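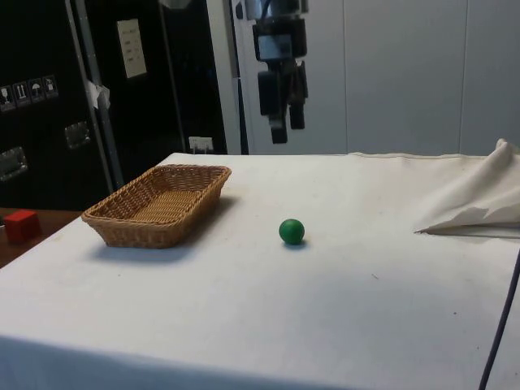 Friday, July

Tablecloth is back on the big table. It came out of the Whitcombe bundle, and after one wash it still has gray smudges and small dark specks. Merle Quinlan wants to try a longer soak. I would leave it until the Detdale cloths arrive and wash everything together.

Wicker basket: the low one with sloped sides. Went over the rim and the floor by hand and found no broken strands. Weave is tight enough for the small items. Wiped with a damp cloth only, no oil this time. The oil we used on the Clamstead baskets stayed tacky for 2 weeks and picked up lint.

Green ball goes with the basket. Keep the pair together on the shelf list, one line, same label.

Spare white fabric needs pressing before it gets folded. Medium iron, test a corner first. If the creases won't come out, cut it up for wrapping.

Weights: kitchen scale drifted again. Checked with the 500 g weight and it read 4 g over. Zeroed, repeated, same result. Using the bench scale until the other one has a new battery. Its limit is 1,000 g, fine for anything in this batch.

Still to do
Ask Rerkarton about the shallow boxes, the last size was too short for the basket at an angle and too narrow flat
Labels
More tissue
Merle has the key to the linen cupboard until Monday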